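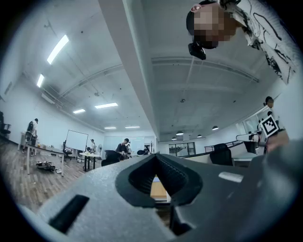 **Terside Wool Blanket, Heavy Weave**

We've been selling the Terside for a good while now, and it's still the blanket we reach for ourselves when the evenings turn cool. It's a proper heavy throw, big enough for two people on a couch (or one person and a very determined dog), and it has that dense, slightly springy feel that good wool keeps for years if you treat it kindly.

The yarn is spun for us at the Jitpraphai mill and woven in 3 colors: Oat, Slate and Moss. Oat is the one most folks order, and it's a creamy shade with little flecks of brown in it. Slate runs a touch bluer in daylight than it does under a lamp, so if you're trying to match a rug or a chair, please do ask us for a swatch first! We send them out free, and it saves everybody a trip to the post office.

**New this year**

Starting in March we changed the edging. The old fringe was pretty, but it tangled in the wash and quite a few of you wrote to tell us so. The new blankets have a flat whipped hem, stitched twice at the corners. If you miss the fringe, we still have a small number of the older ones in Moss - just mention it in the order notes and we'll set one aside while they last.

**Washing and care**

- Hand wash cool, or use the wool cycle with a gentle soap
- Press the water out in a towel, and please don't wring it
- Dry flat, away from heaters
- Expect some fuzz for the first few weeks; a soft clothes brush takes it right off

Small snags can be eased back through with a blunt needle. For anything bigger, send it back to us and we'll mend it. Mending is free for 7 years with your order number, and very reasonable after that.

**Goes nicely with**

The Moseo cushion cover comes in the same Oat and Slate, though the weave is finer. The Hakero storage bag is cotton with a drawstring, and it holds one Terside folded in thirds with room left over for a cedar block or two.

**Shipping**

Orders usually leave us within three working days. Returns are fine for a month, as long as the blanket hasn't been washed.

Page updated Aug 3, 2025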